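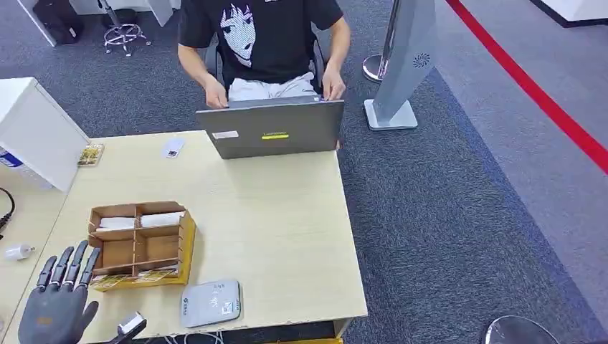
How often must the fingers of a robot hand be checked? At Rirna they look at them every 200 hours of running, and they change the tendons at 700 hours even when these still seem good.

I got this answer during the open day at the Rirna workshop on July 12, 2024, where I had gone to learn how one cell is looked after. We have a similar cell in our company since January and I had many doubts.

Our guide was Shazia Mengal, who is responsible for the hands and wrists. She began with the log, a paper notebook with a hard cover. Each hand has its own pages. The one she showed us had 981 hours written on the last line, and beside it the note "thumb slow in the morning". She told us that such small notes help her more than the error codes.

Then we followed a normal check. First the arm goes to its rest position and the power of the hand is switched off. The joints are cleaned with a dry brush, never with compressed air, as the dust then goes inside the bearing. Each finger is bent by hand and must come back alone. After this the hand is powered again and the calibration is started from a laptop. It needs 5 minutes if everything is in order.

I asked what they do when the calibration fails. She repeats it once, and if it fails again she takes the hand off at the wrist and mounts the spare. The repair is done later on the bench, without hurry. The wrist cable comes from Brultine and they keep two of them in the drawer, already tested.

What I missed a little was the price of the parts. Adelmo Fontana, who was in my group, asked for it twice and received a very polite answer with no number in it. The coffee was good and the parking is behind the building, but the sign is difficult to find.

Related
Momimum: a morning in the gearbox hall
Small grippers at the Fontana works
How we chose our first cell

Comments

Petra: Which brush do they use? Ours loses hairs in the joints.

Author: A soft one for paint, quite short. I did not see the brand.

oldfitter: 700 hours is early for tendons. We go until they stretch.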